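Section 4: Laying Your Trevaskis Carpet in the Living Room

By now your carpet has had a good rest out of its wrapping, and the fun part can begin! Do ask a friend to help – a carpet this size is heavy.

1. Unroll the carpet toward the wall where your main sofa will stand, pattern side up.

2. Smooth it from the center outward with your palms, taking your time over any ripples.

3. Bring in the sofas first and the coffee table last. Lift every piece; please don't drag.

4. Leave some open carpet in front of the table, so the big flowers can be enjoyed.

Caution: Never slide carved or curved table legs across the pile.

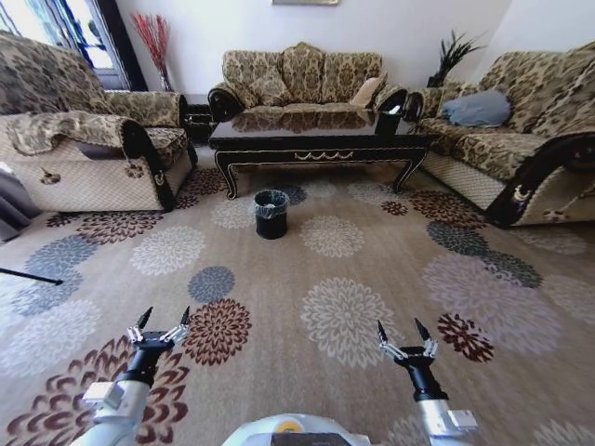
Fig. 4. Flower medallion carpet with three sofas, coffee table and a small lined trash can.

Note: A few creases may linger, especially in a chilly November room, and they usually relax on their own. If one is being stubborn, turn to Section 5, where Serena Costa shares her gentle way of coaxing it flat.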